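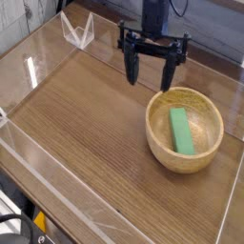 April, started 7.40 am

Finish trials, bench notes. Writing this up before I talk myself into liking the Prukumik.

The claim on the Prukumik tin is "fully cured in 10 hours, food safe, one coat". Corrigan, the plain tung oil we've been using forever, makes no claim at all beyond keep away from heat. Doaa Ragab bought the Prukumik after the rep from Otham came through and did his trick with the glass of red wine. I wasn't here for the wine. I've seen it done with other finishes, and every time the glass gets wiped up before anyone has finished asking a question.

What I wanted to know:

Does it cure in the time it says, on our timber, in this shed, at this time of year.
Does one coat do anything.
Does the colour shift on pale stuff.

I don't care about the wine.

Offcuts from the rack, all planed the same morning, all sanded by me with the one block so there's no arguing about it later. Stopped at 300 because the Prukumik leaflet says not to go finer. Corrigan doesn't care what you stop at. Wiped down with a dry rag. Doaa wanted to use the tack cloths and I said no, they leave something behind whatever the packet says, and then you're testing tack cloth.

One coat of each by rag, excess off after the wait printed on the leaflet. For the Corrigan I used the same wait so they'd match, and Doaa pointed out that's unfair to the Corrigan, which likes to sit longer. She's right. Noted, didn't change it.

The Prukumik goes on beautifully. I'll give it that. No drag, no stink, and it flashes off to a soft look that would sell it to anybody standing at the bench. I think that's most of what people are reviewing when they review a finish. They write it up the same afternoon.

10 hour check

Came back in the evening, which annoyed everyone at home. Dry to touch, yes. Pressed my thumb in hard on the end grain and it took a faint print, and a clean white rag rubbed over the face picked up a bit of yellow. So it's dry and it isn't cured, and I don't see how you can print one word and mean the other. Rang Otham next morning. The fellow said the figure was for "ideal conditions" and couldn't tell me what those were. He offered to email me a sheet. The sheet is the leaflet again with a different photo on the front.

Corrigan at the same time: still greasy, as expected, and as it has never pretended otherwise.

Water

Teaspoon of tap water on each, left overnight under an upturned cup. Prukumik one-coat piece had a pale ring in the morning. It faded through the day but I can still find it with my head down at the window. Corrigan had a worse ring. Two coats of Prukumik, no ring that I can see. Doaa says she can see one. We have not resolved this.

So one coat is a marketing coat. Two is a finish, maybe. Which makes the tin twice the price it looks, and it already looked dear next to the Corrigan.

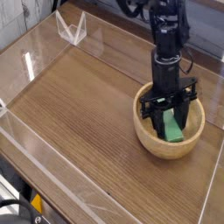

The food safe business bothers me more than the cure time. Every oil in the cupboard says it now, including one from Bondivby that also tells you to wear gloves and open a door. I've tried to find out what the words commit anybody to and got a different answer from each person I asked. The best I could get from the supplier was that it's fine once cured, and see above for how firmly they've pinned down cured. On a tabletop I'm relaxed, there's a plate between you and it. A round wooden bowl sitting on a brown wooden table is a different job altogether, even though we'd reach for the same tin without thinking. People put dressing in a bowl. They leave it to soak in the sink and then ask us why it's gone furry. The inside curve gets end grain twice on the way round, and end grain was exactly where my thumb left its mark. Until I hear something better, bowls get the longer wait, whichever tin it comes out of.

Colour

Expected the Prukumik to go orange on the pale pieces and it hasn't, or hasn't yet. Corrigan has warmed up a little, nice enough. I've put half of each sample under a strip of cardboard on the sill, and I'll look when I look. A week of April sun here won't tell us much and I'm not going to pretend it will. Anyone who shifts the cardboard gets to start the test again.

Smell

Corrigan, nuts and old cricket bat. Prukumik, nothing for the first day and then something faintly like a new shower curtain when you shut a sample in a jar. Doaa couldn't smell it in the first jar and could in the second. Same batch, same coat. Could be the jar. I'd washed them but they'd held gherkins, so I wouldn't hang anyone on that result.

Edges and repairs

Scratched sample 77 with a fork and went over the scratch with a dab on a rag. The Prukumik patch shows as a shiny island. Buffed it, smaller shiny island. The rep's line was that repairs are invisible. The Corrigan patch I honestly lost track of and had to find with the pencil mark on the back. For anything that's going to live in a kitchen that matters more to me than how it looks on the first day.

Where I've got to

Haven't got much against the Prukumik as a finish. My complaint is with the tin. If it said two coats, leave it a good while, patches will show, I'd have nothing to write down and would probably buy it for shelves and the odd desk.

Doaa's view, for the record, is that I'd made up my mind when I saw the label, and that I gave the Corrigan marks for modesty. She also thinks the thumb test is rubbish, as my thumb isn't calibrated. Fair. We could hang a weight off a dowel and do it properly. I've started on a jig and then needed the clamp for something else.

To do

Third coat on the pieces marked B, leave the A pieces alone.
Ask Otham again for the actual temperature, in writing this time.
Redo jars with new lids.
Hot mug test, both oils. Doaa to pick the mug so I can't be accused of anything.
Rags flat on the fence, NOT in the bin. Found one scrunched up in there again last night, still oily.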